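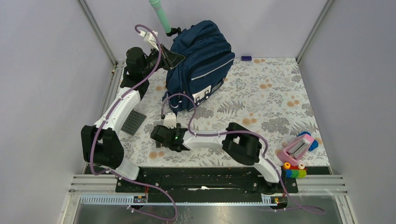

Two robot arms at work on a blue backpack in the Ullel robot room.

Packing a Bag Is Hard Work for a Robot

In July our class went to the open day at Ullel, in the town of Billness. There were 300 visitors, and we stood in line from 9 o'clock. Inside we could watch two robot arms called Lowther and Dusholm.

How does a robot hold things?

At the end of each arm there is a gripper. You can think of it as a hand with only two fingers. It can open and it can close. In the photo, one gripper pinches the top edge of the backpack. The other one is open, close to the bag.

Try it at home! Use only your thumb and one finger of each hand, and open the zipper of your school bag. You will see that one hand must hold the bag still while the other hand pulls.

Why is a bag difficult?

A toy block is hard and always has the same shape. A bag is soft. If you push it, it bends, and then everything is in a new place. The robot must look again and think again – this takes time. The people at Ullel told us the arms have practiced with bags 674 times, and they want to reach 2000.

What are the purple lines?

These are cables. Small white clips hold them along the arms, so they do not hang in the way when an arm is moving.

Words to remember

Gripper: the part of the robot that holds things.
Joint: a place where the arm can bend or turn, like your elbow.
Cable: a covered wire for electricity or for messages.

If you visit, please stay behind the yellow line and keep your questions for the end of the show. The next show is on Wednesday afternoon.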